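Skunell Opens Sorting Tables to the Public at Rellidard Hall

Small-office and household program teaches residents to clear, sort and store everyday items

RELLIDARD — Skunell, the home and office organizing service, announced Tuesday that its Clear Table program will open to the public in February at Rellidard Hall. The program offers residents and small businesses a place to bring the contents of crowded drawers, sort them with help from trained staff, and take them home in order. Enrollment for the first season is limited to 451 households and offices.

The program follows a members-only season in which 844 drawers, boxes and desk trays were brought in for sorting. Skunell developed the course with Fliltatier, a storage planning firm, which prepared the printed guide given to each participant.

"Most people who contact us do not have too many belongings," said Ok-hee Ban, director of programs at Skunell. "They have a stapler in the kitchen and a screwdriver in the bedroom, and they buy a second one of each when they cannot find the first. We ask them to put everything on one table and make one decision at a time. The work is slow in the first session and considerably faster in the second."

Each session uses a plain white tabletop, an open bin and a small number of mixed items. Participants are encouraged to begin with hard goods such as staplers, cases and handled tools before moving on to papers and cords.

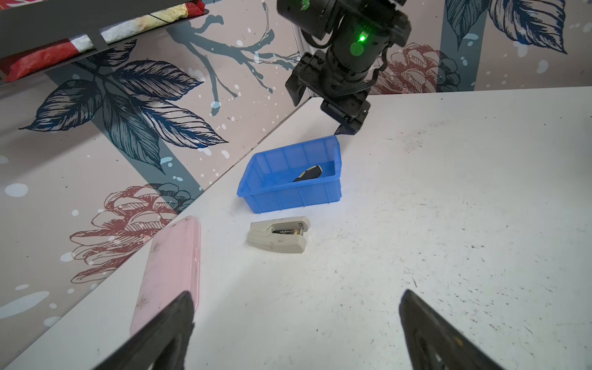 How the Sessions Work

Sessions last 90 minutes and are held in the morning and in the early evening. Participants bring one drawer or one box, and no more. The contents are placed on the table and sorted in the following order:

Items used every week. These are set aside first and returned to the most convenient storage at home.

Items used a few times a year. These go into an open bin, with the largest pieces placed against the side so that smaller ones remain within reach.

Items belonging in another room. Participants write the name of the room on a slip and keep the slip with the item.

Items to be given away or discarded. Skunell does not remove these on the participant's behalf. A list of local drop-off points is printed on the back of the guide.

Participants are asked to empty pencil cases, pouches and similar containers before sorting. Staplers should be checked for staples and wiped down. Sharp blades, medicines and batteries should be left at home, as the hall is not equipped to handle them.

Food is covered in a separate session on pantry and snack storage. Its main subject is the use of hanging and wall-mounted baskets in kitchens with little shelf space. Staff teach participants to stand bags upright with the front label facing out, to keep lightweight packages in the higher baskets, and to leave cans and jars on a solid shelf below.

"A basket on a bar is one of the least expensive changes a household can make," said Si-eun Jang, who leads the pantry sessions. "Chips are a good starting point. They weigh very little, they take up a great deal of room in a cabinet, and they are crushed when something heavier is placed on them."

The walls at the sorting stations carry a winter pattern of red-breasted bullfinches, branches and pine cones against a light background. Wire baskets are fitted along them, including a long white mesh basket with thin wire partitions and a black basket hung from an aluminum bar at the back. Ms. Jang said the divided basket is intended for narrow items that fall over when stored loose, such as seasoning packets and tea. 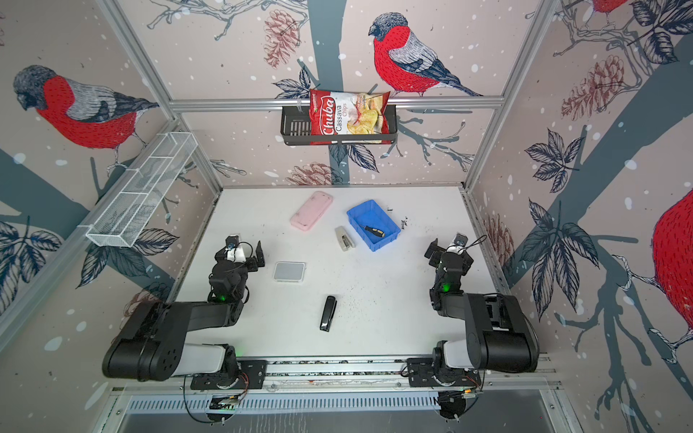 Participants in the pantry session are also shown how to measure a wall before buying any fittings. The guide includes a blank measuring sheet and a page for noting the size of the packages a household purchases most often. Skunell does not sell baskets, bars or bins at the hall and receives no payment from stores that carry them.

Enrollment and Fees

The full course consists of 4 sessions, which may be taken in any order. Small offices may enroll under a single registration and send a different employee to each session. Fees are reduced for Rellidard residents, and the first session may be taken alone by those who wish to try the program before committing to the remainder.

Registration forms are available at the front desk of Rellidard Hall and at the Skunell office in the Moon Building, Room 1003. Completed forms may be returned to either location. Places are assigned in the order in which forms are received, and applicants who are not placed in the first season will be carried over to the next unless they ask to be removed.

The hall entrance and the sorting stations are on the ground floor. Participants who need a lower table or a seat during the session should note this on the form. Children over the age of ten may attend with an adult at no additional charge.

"We have kept the rules short," Ms. Ban said. "Bring one drawer, arrive on time, and take home what you brought. The rest can be settled at the table."

About Skunell

Skunell provides organizing services and public instruction for homes and small offices. Its work includes drawer and desk sorting, pantry planning and moving preparation. The company's offices are located in the Moon Building in Rellidard.

About Fliltatier

Fliltatier prepares storage plans and printed guides for residential and office use.

Media inquiries should be directed to the Skunell program office, attention Ok-hee Ban. Interviews with session leaders may be arranged on request.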